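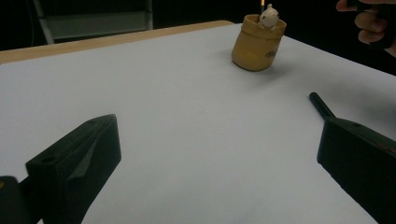
Der gelbe Becher auf der weißen Unterlage, vom Handgreifer aus gesehen.

Aufgaben von Hand vorführen: Pinsel und Becher

Wer zum ersten Mal mit zwei Handgreifern arbeitet, möchte am liebsten gleich loslegen, und das kann ich gut verstehen! Nehmt euch trotzdem ein paar Minuten für den Tisch. Bei uns im Projekt Kirkari liegt immer eine helle, matte Unterlage darauf, auf der sich kleine Dinge gut abheben. Stellt den Becher so hin, dass ihr ihn mit beiden Greifern bequem erreicht, ohne euch zu verrenken (die Schultern merken es sonst am Abend).

Dann setzt ihr die Greifer an, Finger offen, und wartet einen Atemzug lang. Diese kleine Pause am Anfang hilft später beim Schneiden der Aufnahmen enorm. Führt den Greifer ruhig von oben an den Pinselstiel heran, schließt die Finger und hebt erst dann an.

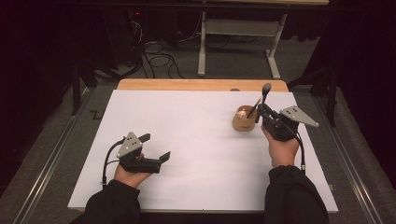

Haltet den Pinsel möglichst senkrecht und dreht das Handgelenk nur so weit, wie es wirklich nötig ist. Meine Kollegin Lesego Mtshali sagt gern, man solle sich bewegen, als trüge man eine volle Teetasse – seitdem sind auch meine Vorführungen deutlich brauchbarer geworden. Achtet außerdem auf die Kabel: Sie brauchen Spiel und dürfen nicht am Becher hängen bleiben.

Wenn etwas herunterfällt, brecht ruhig ab und fangt neu an. Für die Pinselaufgabe haben wir 103 Durchgänge behalten und 31 verworfen, das ist ganz normal. Verschiebt den Becher zwischen den Durchgängen immer ein kleines Stück und notiert euch, mit welcher Hand ihr begonnen habt.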